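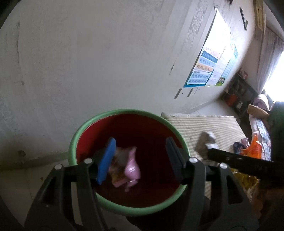

The Lestgate Pant is a mid-priced office chair with a mesh back, a foam seat and arms that go up and down. I bought mine in August for $482 including delivery, and I've now used it long enough to say what I think of it. My office is the small back room of the house. The trash goes in a round plastic bucket with a pale green rim that stands on the floor by the wall, and the wall next to it is scuffed with gray marks, so I'm not testing this chair in a showroom. I work at a desk for a translation agency, mostly typing, with calls in the morning. I'm five foot nine and I don't have a bad back, but I had started to get a stiff one by four in the afternoon in the old chair, a dining chair with a cushion tied to it.

Ordering and delivery

I ordered from the Lestgate shop in Ivcombe. They had the gray one on the floor but only the black one in stock, and I didn't care which. Joscha Oltmanns at the counter let me sit in it for as long as I wanted, which I appreciated. Fifteen minutes in a shop doesn't tell you much about a chair, though. Every chair is comfortable after you've walked in from the parking lot.

It came on a Saturday in one large box. The box is heavy, with no hand holes, and I had to slide it along the hall on a blanket. If you live upstairs, arrange for a second person before the truck gets there. The driver isn't required to bring it past the front door.

Assembly

You get a base, five casters, a gas lift, a seat, a back, two arms and a bag of bolts with one hex key. The instructions are drawings only. Most of them are clear. The one for the arms is not. The left and right arms look the same until they're bolted on, and then you see that the pads angle out when they should angle in. There is a small letter molded into the underside of each arm bracket. Check that first and you won't have to do it twice like I did.

The bolts for the back should go in loose until all of them are started, and only then be tightened. The sheet doesn't say so. I tightened the first one all the way and the last hole didn't line up. After I backed it off everything went in fine. The supplied hex key is short and hurts your palm by the end. A proper one with a handle is better if you have it.

Seat

The seat is firm. I like that. My sister-in-law, Marlene Gerlach, sat in it for an evening and said it was like a bus seat, so it's not for everybody. The foam has not gone flat that I can tell. The front edge curves down and doesn't press behind the knees, and the seat slides forward and back on a lever under the right side. I have it one notch from the shortest setting. Someone tall will want it further out.

The cover is a plain woven fabric. It picks up lint and cracker crumbs and holds on to them. A vacuum with the upholstery brush gets most of it. Coffee came out with dish soap and a damp cloth, but it left a ring that took a second try. I'd pay a little more for a seat cover that comes off, and Lestgate doesn't sell one.

Back and lumbar support

The mesh back is the best part of the chair. It's tight without being hard and it doesn't get hot. Our back room gets the afternoon sun and I used to stick to the old cushion all summer.

The lumbar support is a plastic bar behind the mesh that moves up and down. You have to reach around with both hands and push both ends at the same time or it jams. Once it's where you want it, leave it alone. It does slip down a little over a few weeks. I've marked my height with a pencil line on the frame, and I put it back when I notice.

Recline works with a lever on the left and locks in four positions. The tension knob is under the seat at the front and takes a lot of turns to do anything. I'm at the loose end of the range. A light person may find it won't lean back much even at its loosest. Volker Kramer, who shares my desk two days a week and is a lot heavier than me, has to turn it the other way every time, and by now he doesn't bother and keeps it locked upright.
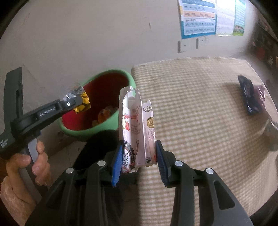
The arms are the weak part. They go up and down with a button, and that works well. They also swivel in and out, which sounds useful, but there's no lock on the swivel. Every time I push up from the chair one of the pads turns. The pads themselves are hard plastic with a thin soft skin over them. By late in the day I feel it in my elbows. I've thought about buying gel covers. For the price I shouldn't have to.

Casters and floor

The casters that come with it are hard and made for carpet. On our tiled floor they were loud, and they left fine lines near the desk where I roll back and forth. Soft casters fit with no tools, you pull the old ones out and push the new ones in. I paid $32 for a set of five. The shop in Ivcombe has them too, but ask, they're kept behind the counter. I think a chair like this should let you pick the casters when you order.

After changing them it rolls quietly. It's a wide base, so measure under your desk if you have a drawer unit in there. Mine just clears.

Noise

For the first weeks it was silent. Then a click started on the right side whenever I leaned back. I wrote to Lestgate and got an answer from Sabine Wegener in customer service the next day. She told me to retighten the bolts under the seat plate. One had worked loose. The click went away and came back once. I tighten them now when I change the furnace filter.

The warranty covers the lift and the frame but not the fabric or the arm pads. You need the receipt, and you need the sticker from under the seat, so don't peel it off.

Compared with others

Before buying I tried a chair at the used office furniture place in Vasville. It was a much better chair when new, the kind that costs over $1000, and they wanted less than I paid for the Pant. The arms were perfect. The seat foam was worn down on one side and the lift sank while I sat there. Detlef Diekmann, who runs the place, said he could put in a new lift for $70. I nearly took it. If you know how to judge a used chair, or can take someone who does, that's the way I would look first.

Would I buy it again

Yes, if the price stayed the same and I could get the soft casters with it. My back is no longer stiff by the end of the day. I get up more often too, so I can't give the chair all the credit. If you rest your weight on your elbows a lot, look for something with better arms.

Good: mesh back, firm seat, seat depth lever, quick customer service.

Bad: arm pads, swivel with no lock, carpet casters as standard, fabric holds crumbs, drawing for the arms.

I'll add to this if the click comes back.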